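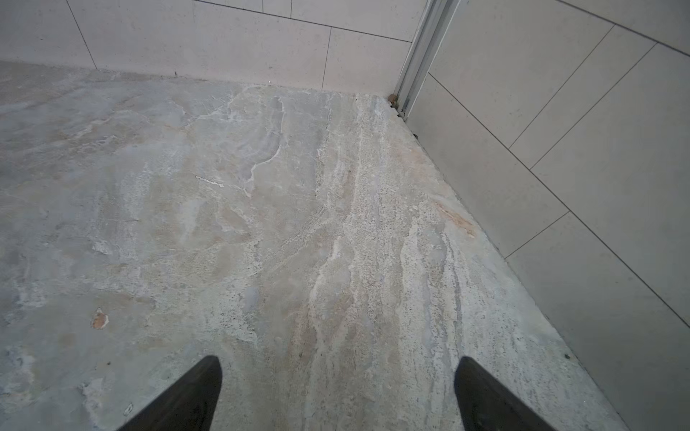 Photo courtesy of Stillia

WORETTON, November 3, 2023 - Stillia, which prints and packs membership cards for gyms, salons and small hotels, has set aside money in next year's budget for a second two-arm robot station at its Woretton shop.

The company has been running one station under a trial it calls Fomero. It plans to order the second from the same supplier, Jemal, once the trial ends and the lease terms are settled.

Tolera Gebru, who handles equipment purchasing for Stillia, said the company looked at a larger packing line in July and decided against it. The line would have taken up most of the 900 square feet in the back room and needed new wiring.

"We get small jobs with a lot of variety," Gebru said. "One customer wants cards in a stand for the front desk, the next wants them in wallets. We'd be paying for speed we can't use."

Stillia filled 1,611 orders in its last budget year. By its own count, 67 percent of them called for some kind of handling after printing, such as sorting cards, loading holders or putting cards into sleeves.
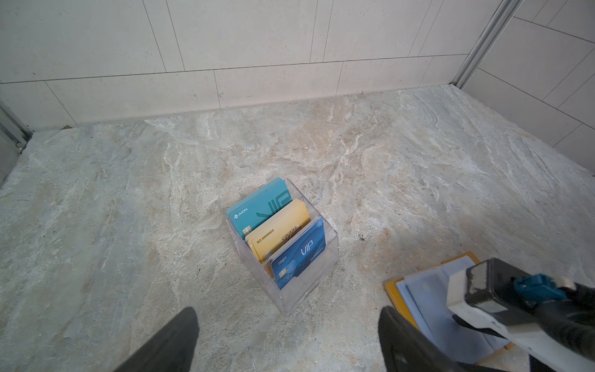

Gebru said the purchase price of the arms was the easy part of the budget. The items that took longer were the ones around them: spare gripper fingers, replacement cables, camera modules, and the hours staff spend setting up each new task. Stillia has put $400 a month into the plan for wear parts, and that figure will be looked at again after the first six months.

The company is also holding back money for the work area itself. The arms on the trial station sit on a rail in front of a small tiled enclosure, and Stillia wants the second one set up the same way so that tasks can be moved between the two. Stone-pattern floors and pale tile are harder for the cameras in some light, Gebru said, and the company would like that dealt with before it signs for anything.

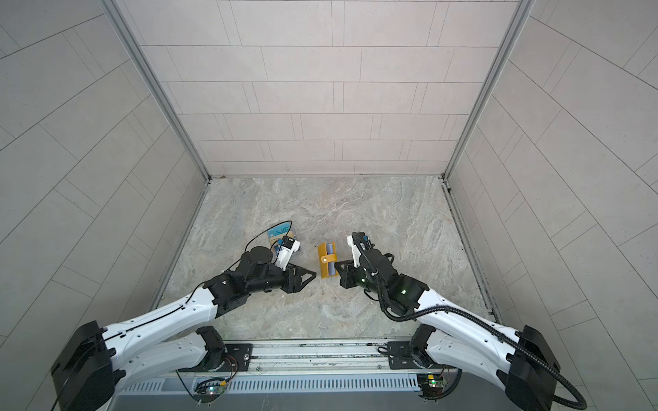

Staffing in the packing area will stay as it is through the coming year, according to the plan. Two employees have been trained to run the station, and a third is due to start training when the second one is delivered.

Jemal has offered Stillia a choice between buying outright and a three-year lease with service included. Gebru said he leans toward the lease but wants the terms on software updates in writing first.

"If the arm is fine and the software is out of date, I still have a station I can't use," he said.

Stillia expects to place the order early next year.

We use cookies to improve your visit and measure traffic. By continuing to browse you agree to our cookie policy. Accept | Manage settings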